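Gripper comparison catch-up, Thursday, 2 p.m.
Present: Erdal Dursun, Saraç, Irnia, and me with the notebook again

Sorry if these ramble, I was typing and arguing at the same time.

We started with the Sotley fingers, because that's what everybody wanted to talk about (me included!). I've had a week on them now and I like them a lot for flat stuff. Paper, card, thin sheets -- they get an edge up where the Gurno set just skates across the board. Out of 56 pickups on the card task, the Sotley fingers dropped four and the Gurno ones dropped a lot more than that, though I changed the closing speed halfway through, so Irnia wants the Gurno half run again before anything goes in the table. Fair enough. I grumbled and agreed.

Then we got onto the picture frame task, which is my favorite and everyone else's headache. Glass, a wood edge and a white cardboard mat all in one job, and both arms have to work close together without snagging each other's purple cable. 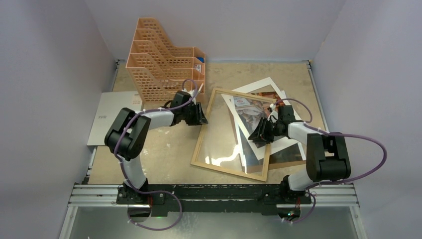

Saraç thought we were blaming the fingers for what is really a controller problem, and said the two arms should be tested one at a time before we score them as a pair. Erdal wasn't so sure. He'd seen the same hesitation with a single arm on the old controller, and he'd like to see the force logs first. We went back and forth on this for around 3 rounds of the same argument and then I called it.

Cameras: Irnia still wants a second angle for glare on the glass. I'd love one too, but not until the fixed one has been recalibrated. Parked for October.

Cable loops came up again. Saraç would shorten them, Erdal wouldn't. No decision.

To do:
Me -- rerun the Gurno card set at one speed
Saraç -- single-arm frame runs, 4 per side
Erdal -- pull the force logs and send them round
Irnia -- recalibrate the fixed camera, price a second one

Next meeting same time, and Erdal has asked for it to be shorter.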